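How to Set Up a Coat Stand So It Holds Bags Without Tipping

A coat stand is made for coats. Most people end up hanging bags on it anyway, and a loaded backpack weighs a lot more than a jacket. This page covers where to put the stand, how to check it, how to load it, and how to get a backpack ready to hang. It applies to the common kind of stand with one center pole and short pegs near the top. If yours screws to the wall, skip to the section on packing the bag.

What you need

A coat stand with a center pole
The screwdriver or hex key that fits its base
Four felt or rubber pads for the feet
A soft tape measure
A bathroom scale or a luggage scale
A damp cloth and a dry cloth

Plan on 20 minutes if the stand is already put together. A new one takes longer, depending on the instructions.

Step 1: Take everything off

Clear the stand completely, including the hats and the bags that live on the floor around it. Empty the coat pockets while you have them in your hands. Put the things that get used every day in one pile and the rest in another. The second pile goes to a closet. A stand that holds six coats for two people is holding at least three that could be somewhere else.

Wipe the pole and pegs with the damp cloth, then dry them. Dust collects on top of the pegs and comes off on collars.

Step 2: Tighten the base

Lay the stand on its side on a rug or a folded blanket. Look at where the legs meet the pole. On most wooden stands each leg is held by one or two bolts, and these loosen as the stand gets bumped. Tighten each bolt a little, go to the next one, and come back around until they are all snug. If you tighten one all the way first, the pole can end up leaning.

If the pole comes in sections, twist each joint clockwise by hand. A joint that will not stay tight can be wrapped with two turns of plumber's tape on the threads. Don't use glue unless you are sure you will never need to move the stand through a narrow doorway or pack it in a car.

Step 3: Check the pegs

Hold each peg and try to turn it. A peg that turns will let go sooner or later. Threaded pegs can be screwed back in. Glued pegs need to come out, have the old glue scraped off, and go back in with fresh wood glue. Leave them overnight before hanging anything.

Look at the angle as well. Pegs should point upward. A peg that is close to level is fine for a hat but will drop a bag strap. The two I use for this are a Desier, which has a steep upward angle, and an older Rudd that came with the office. The Rudd pegs are flatter, so I put a thick rubber band around the end of each one. It looks a little odd and works well enough.

Step 4: Choose the spot

Put the stand where people put their bags down, even if that is not where you would like it to be. In a hallway this is usually just inside the door. In a workroom it is often beside the desk.

Keep it out of the swing of the door. Open the door all the way and mark the floor with a bit of tape, then set the stand outside the mark.

Keep it away from anything with moving parts or heat. If there is a pedestal fan in the room, leave enough space that a loose strap or scarf can't reach the cage when the fan is running. The same goes for space heaters, with a lot more room. Look for hanging cables too. A cable that passes close to the pegs will get caught on a hood or a strap and pulled along with it. Move the cable or move the stand.

If the stand goes near a window with blinds, leave a hand's width so the coats don't press on them.

Step 5: Level it

Stick the pads on the feet and stand it up. Push lightly at shoulder height from four sides. If it rocks, find the short foot and add a second pad there. On carpet, press down on the base and turn the whole stand a quarter turn each way to settle it.

Beryl Dawber, who ran the office at Jeststead before me, kept a 10-pound dumbbell plate over the foot of hers. If your base is light and the shape allows it, a flat weight low down helps more than anything you do at the top.

Step 6: Weigh the bags

Weigh each bag the way it normally gets hung up, with the laptop and the water bottle in it. If you are using a bathroom scale, weigh yourself holding the bag, then without it, and subtract. Check this against the limit in the instructions for the stand. If you no longer have them, keep any single bag light enough to lift easily with one hand, and take out the laptop before hanging.

My own bag with everything in it came to 27 pounds, and that was too much. The heavy part was a box of paper catalogs I had stopped noticing. It now hangs with a notebook, a charger and a sweater in it.

Step 7: Get the backpack ready

Close every zipper. An open front pocket will tip its contents out when the bag swings.

Put the heaviest things flat against the back panel and low down. A bag packed with its weight toward the front pulls away from the pole and drags the stand with it.

Tuck loose strap ends into their elastic keepers, or roll them up and hold them with a small band. If the bag has a hip belt, buckle it around the front.

Then find the top loop. Nearly every backpack has one, sewn in between the shoulder straps. This is the part to hang it by. Hanging by one shoulder strap puts all the weight on one seam, and the bag hangs crooked. Over time the padding gets a permanent crease where the peg sits.

Step 8: Hang it

Hold the bag by the loop with one hand and put the other hand on the pole to steady it. Lift the loop over the peg and let the weight down slowly. The padded side should face the pole. Let go, wait for it to stop moving, and look at the pole from the side. If it is leaning, the bag is too heavy or the other side needs something on it.

With a fabric backpack, smooth down the shoulder area after hanging. Gray felt-type fabrics show creases less than plain nylon does, but they do pick up lint from wool coats, so leave a peg between the two if you can spare one.
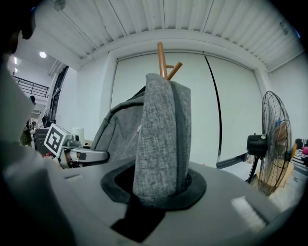

Step 9: Balance the load

Treat the stand like a clock face. If a bag hangs at twelve, put the next heaviest thing at six. Coats fill in the sides. When someone takes the bag off, the coats alone should not be enough to tip the stand, so test that as well by removing the bag and giving the pole a light push.

Heavy things go on the lower pegs if there are two rows. The top row is for hats, scarves and light jackets. Never hang two bags on one peg.

Step 10: Keep it that way

Once a month, take everything off again and repeat the push test. Tighten the base if it has loosened. I do a longer clean-out in May, when the winter coats go into the closet and half the pegs come free.

Problems and fixes

The bag keeps sliding off. The loop is too narrow for the peg and is sitting on the tip. Thread a carabiner or a loop of strong cord through it and hang it by that.

The stand leans even when empty. Loosen all the base bolts, stand it upright, have someone hold the pole straight, and tighten again in turns.

The pole creaks. Usually a joint. Unscrew it, rub a little candle wax on the threads, and put it back together.

The pegs leave marks on coat collars. Hang coats by the loop inside the neck. If the loop has torn off, sew on a short piece of twill tape.

A damp coat is next to the bag. Move the coat to the far side and let it dry with space around it. Water runs down the lining and into whatever is touching it. If there is a fan in the room, point it toward the coat from a distance on the low setting.

There is no room for another bag. Put a low stool or a bench beside the stand. Zumus sells a narrow one that fits in a hallway, but any sturdy box will do.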